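Open day at the Kenard building
May 7, 2022

The Ruria Institute opened its robotics rooms on the ground floor of the Kenard building to the public last month. Around 200 visitors attended over the course of the day, among them pupils from local schools, families from the neighbouring streets and members of several partner firms. The Institute wishes to thank all who came, and the staff who gave up their time to receive them.

Visitors were taken through the rooms in groups of 14, each tour lasting 30 minutes. The first stop was the sorting line built with Alvarado, where parcels of mixed sizes are moved from one belt to another. The second was the handling room, which proved the most popular part of the tour, particularly with younger guests.

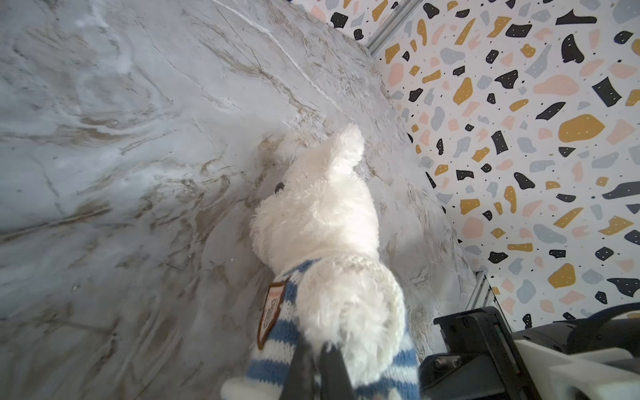 Soft objects remain one of the harder subjects in the Institute's present work. A box keeps its shape when it is lifted, whereas cloth, wool and fur give way under pressure, and the arm must judge its hold accordingly. For the demonstration the handling group used plush toys, among them a curly-haired white dog in a blue and white striped jumper, held from behind between the two black fingers of the gripper. Several visitors asked why a dressed toy had been chosen. The group explained that a knitted garment can shift over the fur beneath it, so that a firm hold on the jumper is no assurance of a firm hold on the toy.

Yesenia Ayala, who leads the handling group, gave a short talk at the end of each tour and answered questions. Many of these concerned safety and the likely uses of such machines in homes and hospitals. Ms Ayala stated that the work is still at an early stage and that the group does not expect to see it used outside the laboratory for some years.

A second open day will be held in June, when the Dikano workshop on the first floor will also be included. Places are free of charge but must be booked in advance through the front office. Children under 14 must be accompanied by an adult. Visitors who require step-free access are asked to say so when booking.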